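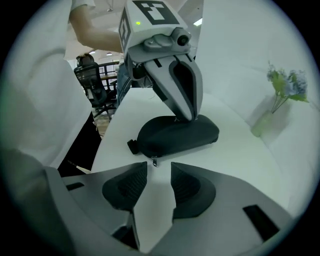
Mondcombe Zip Case, Oval, Black

September, by the Golluvwood product desk

The Mondcombe is a small zippered case for the odds and ends that travel in a bag: charging cables, earphones, adapters, spare batteries. It is covered in black fabric and sold in one size. The oval body has a slightly domed top and lies flat on a desk or table, with a black fabric loop strap at one end and a small metal pull on the zipper. The loop is wide enough for two fingers or a medium carabiner.

Inside there is a mesh pocket on one half and an elastic band on the other. The lining is gray so that dark cables are easier to find. The case weighs 60 grams empty and holds a folded cable up to 2000 mm long with room left for a plug.

Wipe the outside with a damp cloth and let it air dry. Do not machine wash. If the zipper gets stiff, run a little wax along the teeth and open and close it a few times.

Price is $13 each. Orders of 3 or more ship free from our Flustach warehouse. Unused cases can be returned with the tag attached. The larger Hadgu case has the same lining and a second pocket, and is listed under Travel Storage.

Contact Golluvwood | Shipping and returns | © Golluvwood. All rights reserved. | Back to top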